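From: Pascual Olivares
To: supplies list
Date: 12th December
Subject: Re: baskets for the shared table

> Can somebody tell me what the plan is for the bottles? I went to put
> the refills away and the cabinet on the Dunham side was full, so I
> left them on the floor by the door. Also, are we keeping the gray
> baskets or going back to the cardboard trays? I don't mind either
> way but I would like to know before I order labels.
>
> Itum

Itum,

We're keeping the baskets. The cardboard trays went out with the recycling in October and I don't want them back. They got soft at the corners whenever a bottle dripped, and the last one gave way while Murnov was carrying it down the hall.

The refills on the floor are fine for now, but please move them against the wall so the door opens all the way. I'll clear a shelf for them this week. Most of what is in the Dunham side cabinet is old paper goods and a box of lids that don't fit anything we own. If anyone wants the lids, speak up before I throw them out.

As for the bottles, the idea is one basket per group, kept on the white table. Your bottles go in your basket when you are done with them. At the moment they get left standing wherever there is room, and whoever needs the table next has to guess which ones are still in use. 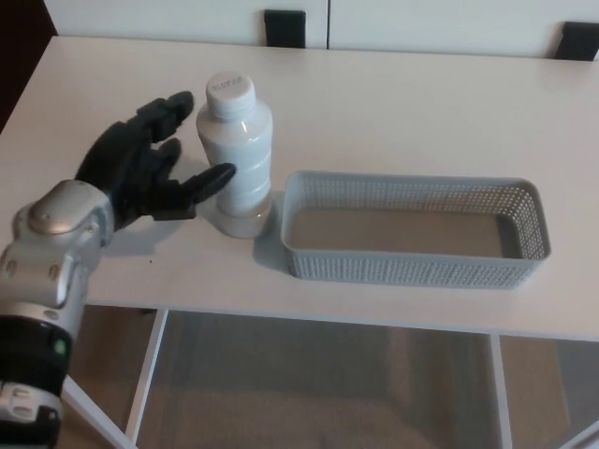
The baskets are light enough to carry with one hand when they're empty, and the small holes in the sides make them easy to rinse out. The bottom is solid, though, so anything that leaks will sit there until it gets wiped up. Check that the cap is screwed down before a bottle goes in. Two of the ones I picked up last week were only half closed.

Lay the bottles down or stand them up, whichever you like. Dương asked whether they should all face the same way. I don't think it matters as long as the label can be read without taking everything out.

On labels: Itum, please go ahead and order. We need them for the caps as well as the sides. The writing on top of the caps is too faint to be any use from a distance, and marker rubs off the ribbed part of the bottle in a few days. I had some luck with the 777 stock from the old supplier's list, the matte ones. The glossy kind peeled. One pack should last us until spring. If they only sell it in fives, get five and I'll find a drawer for the extras.

A few other things while I'm writing:

- The cabinets behind the table are for clean, dry items only. Please don't put a used bottle in there to get it out of sight.
- Nothing should be stored under the table. The panel underneath catches on boxes and I've already had to refit it once.
- If your basket is full, empty it. Please don't start a second one.

Dunham asked for a bigger basket. I looked, and the next size up takes too much of the table when two people are working at it. We can talk about it again if the small ones really don't hold what you need.

I'll bring the rest of the baskets over after lunch tomorrow. They're stacked in my office if you want yours sooner.

Pascual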